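What the Mattress Knows

By the time a guest at a small hotel complains about a bed, the bed has usually been bad for years. The owners of the 70-room Turkdale Inn learned this when they replaced every mattress in the building over one winter. The old ones had gone in with the carpets, and no record of their age survived either.

Turkdale is an old mill town with one main street and a steady trade in hikers and visiting nurses. The inn charges modest rates and fills most of its rooms from spring through the end of August. Its managers had spent money on showers, windows and a new breakfast room. The beds had been left for last.

That order is common. A mattress is out of sight under sheets for nearly its whole life, and housekeepers have only a few minutes with it between guests. Wear comes slowly. The middle softens first, then the side nearest the phone or the lamp, where people sit to make calls and pull on shoes.

Wundis, a bedding maker that sells mostly to inns and college dormitories, keeps a file of returned mattresses going back to its first factory. The file now has 2,942 entries. Each one lists the type of building, the years in service and where the surface gave way. Sagging along the sitting edge is the most common fault in the hotel group. In dormitories it is the corners.

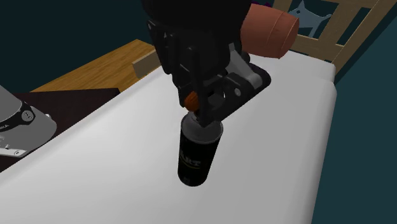
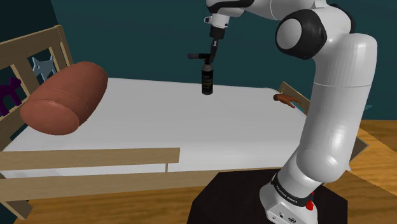

Firmness is the word shoppers use most, and it tells them little. A bed can feel hard on top and still let the hips drop, and a soft one can hold a sleeper level all night. Makers have no shared scale, so one company's medium may be another's firm. Some shoppers press down with a palm, which tests only the top inch or so. A narrow object set upright on the surface, like the dark canister standing on the white mattress, puts its load on a small patch, while a person lying down spreads weight over most of the length. The two loads ask different things of the padding, and a bed can do well with one and poorly with the other.

Becerra, a furniture store two blocks from the inn, stopped putting firmness labels on its floor models last year. Customers are asked to lie down in the position they sleep in and stay there for ten minutes. Many get up sooner. The store says returns have fallen, although it also changed its return policy in the same period and can't say which change did more.

Price is a weak guide as well. The Turkdale Inn looked at beds from $239 up to some $3,000 and settled near the lower end, on a plain foam and coil model called the Kulto. It has handles on both sides and no pillow top. The managers liked that it could be turned end to end by two people without scraping the walls.

They now turn each one twice a year and write the date on a tag at the foot. A second tag gives the date of purchase. Rooms on the ground floor, which are rented most often, will get their next mattresses first.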